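Home | Archives | Threads | Subscribe | Search | Help

March
Posted by Chia-hao Yau
Re: [home-automation] can they do laundry yet or not

King-fai Hsueh wrote:

> I keep seeing clips of robot arms folding shirts and my sister
> sends me every one of them with "when can I get this". We run
> a small wash and fold (Hsueh, the one by the bus depot), 70 bags
> on a bad morning, and folding is only part of it. What I want to
> know is who's working on the dull parts. Opening the machine.
> Getting the wet stuff OUT of the machine. Checking nothing got
> left in there. I have one person doing that all morning and her
> back is shot.
>
> Also is it true the Fullau people have one that runs a full load
> start to finish? Somebody on here said so last year and never
> came back with details.
>
> King-fai

King-fai, quick one between meetings, sorry for the mess.

Short version, parts of it yes, the whole chain no. Not at a price you'd pay and not at your speed.

Fullau first. I went to their open day. They did run a load start to finish, I watched it. But it was towels. All the same towel, same size. Somebody had put the basket on a taped square on the floor and when it got bumped they stopped and moved it back. It took 104 minutes and the wash itself was a short cycle so do the math on how long the arm was fiddling. Nice people, they didn't hide any of it, I asked about mixed loads and the guy just laughed.

Going through your list in no particular order.

Opening the door. Mostly fine now if it's a machine the thing has seen before. Front loaders with a recessed grip are worse than ones with a proper handle. What goes wrong is the swing, the door doesn't open all the way and then it's in the path of the arm on the way in, and the arm either shoves it or gives up. Your row of machines is all the same model I think? That helps you a lot. A house is harder than your shop in this respect, people forget that.

Getting wet stuff out. This is the bad one. Wet cotton plasters itself to the drum, sheets eat everything else, a sleeve comes out and drags four other things and then the lot is on the floor. Two finger grippers grab a pinch of cloth and pull, and what comes with the pinch is luck. At Cidside we logged 1,000 pulls on mixed household loads, and the part that bothered me wasn't the misses, it was the singles. One sock, one washcloth, one sock. A person puts an arm in and hauls out half a load in one go. We tried a scoop thing, it tore a pillow case, back to fingers.

Checking nothing got left. You'd think this is easy, it's just looking. But a drum is shiny and full of holes and bumps and everything in it throws light back at you, and dark cloth up in the rubber lip of the door is where the socks go. A camera on the wrist sees a lot of rubber and glare on the way in. And then once it's over a pile of cloth with bad light it sees next to nothing, so you want a light on the wrist too, and then the light makes more glare off the steel. We went around on that for weeks. Ended up turning the wrist light down and leaving the room lights on, not clever but it's what worked best for us.

Loading. Easier than unloading, dry stuff is lighter and you can just let go. Still drops things over the lip. Closing the door on a trouser leg, classic.

Soap. Skip it, get a dosing pump, you probaly have one already.

Sorting. Don't even ask. Well ask, but I'd keep that with your person. Colors it can do, "this needs a cold wash and has a pen in the pocket" it can't.

Money. The arm is the cheap part these days. It's the person who has to stand near it. Edudance had one in their costume store, leotards and so on, 200 pieces after a show, and the deal fell over becuase they were paying somebody to watch it who could have emptied the machine by hand and gone home. That was a while back and it's better now but I'd budget for the watcher anyway.

What I'd do in your shoes, if the back is the issue. Raise the machines. Plinths. Get a cart that sits level with the door so stuff gets pulled straight across and not lifted. Boring, costs hardly anything next to an arm, and if you do want to try an arm in a few years the height will suit it too. Every setup I've seen that half works has the door at a sensible height.

If you really want to pilot, do towels only. One machine. Evenings, so it doesn't hold up the bags. Let it be slow.

Couple of wrist camera views so you see what it has to go on:
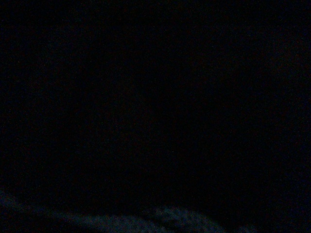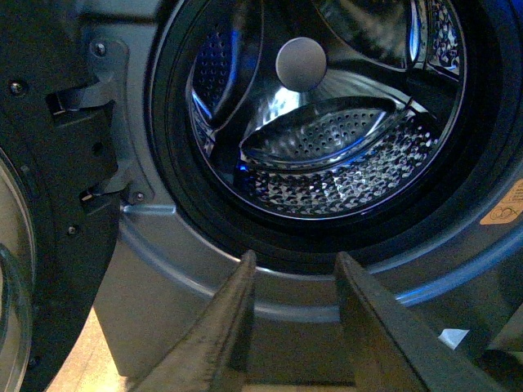
Will it be able to empty a mixed load by itself at a wash and fold in the next couple of years?

I doubt it. Towels and other same-size flat stuff maybe, with a person nearby, but mixed wet loads still tangle too much and take too long for a shop that has bags waiting.

Ping me off list if you want the plinth drawings, I have them somewhere. Got to run.

Chia-hao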